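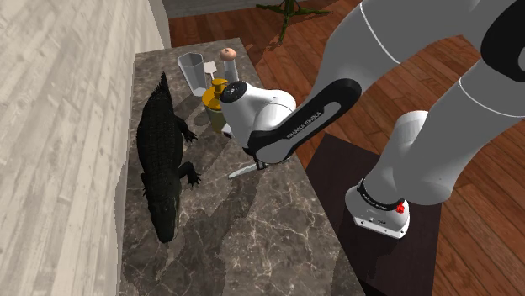
Antique Furniture Talk > Repair and Refinishing
Re-gluing a wobbly dresser, hide glue or not?

pinestreet_ed
Bought an oak dresser at the Rirnholm auction for $170. Three drawers, swivel mirror, casters all there. The case racks side to side when you open the bottom drawer. Two of the mortise and tenon joints at the back have let go and somebody has run two long screws through one of the front legs to hold it. There is old brown glue in the joints and something white on top of it. I want to knock the whole case apart and put it back together. Do I need hide glue or will regular yellow glue do?

mossyoak14
Hide glue. It will stick to the old hide glue and the next person can take it apart with warm water and patience. Get the screws out first. If they are rusted in, put a soldering iron on the head for a minute and try again.

Tilly_B
The white stuff is probably school glue or white carpenter's glue. Hot vinegar on a rag softens it. You have to get all of that off before anything else will hold. The brown can mostly stay if it is sound.

cabinet_hank
I have done these for a living for a long time and I use yellow glue on case joints. It is a factory oak dresser, they made them by the trainload. He paid $170 for it. Strong joint, done, put socks in it.

mossyoak14
And when the top splits because somebody glued it down solid, how do you get it apart?

cabinet_hank
I didn't say glue the top. The top goes on with screws in slotted holes like it came. I said case joints.

pinestreet_ed
The top is on with screws and blocks. Two of the blocks are missing. Does it matter if I replace them with poplar?

Tilly_B
Poplar is fine for blocks. Rub them in with hide glue, no clamps.

rw_walnut
Is there a label or a stencil on the back? Begum dressers had the number stenciled on the backboard and the casters were wood, not steel. If it is one of those I would go slower with it.

pinestreet_ed
There is a stencil, 1278 or 1,278, hard to tell if that is a comma or a knot. Casters are wood.

rw_walnut
Could be Begum, then. Could also be Ultivberg, they numbered theirs the same way. Look at the drawer sides. Ultivberg used a round pin joint and Begum used plain dovetails.

pinestreet_ed
Dovetails.

cabinet_hank
Still a factory dresser. I had a Begum in the shop in October and it sold for less than the repair bill.

mossyoak14
That is the market this year. I would still use something that comes apart.

Tilly_B
Ed, if you don't want to mess with a glue pot, Prundard sells a liquid hide glue in a bottle. Check the date on it. Old stock never sets up right. Put a drop on scrap paper overnight and if it is still tacky in the morning, throw it out.

pinestreet_ed
Update, Tuesday, February 18, 2025. Screws are out, one snapped and I had to drill around it and plug the hole. Vinegar took the white glue off, but it turned the oak gray in one spot near the leg. I went with the bottled hide glue, and the case has been in clamps for 14 hours. Diagonals match. What do I do about the gray spot?

Tilly_B
Oxalic acid, sold as wood bleach. Wear gloves, rinse it well, and let it dry a couple of days before you put any finish on.

cabinet_hank
Or leave it. It's on the back leg?

pinestreet_ed
Front.

cabinet_hank
Then do what Tilly said.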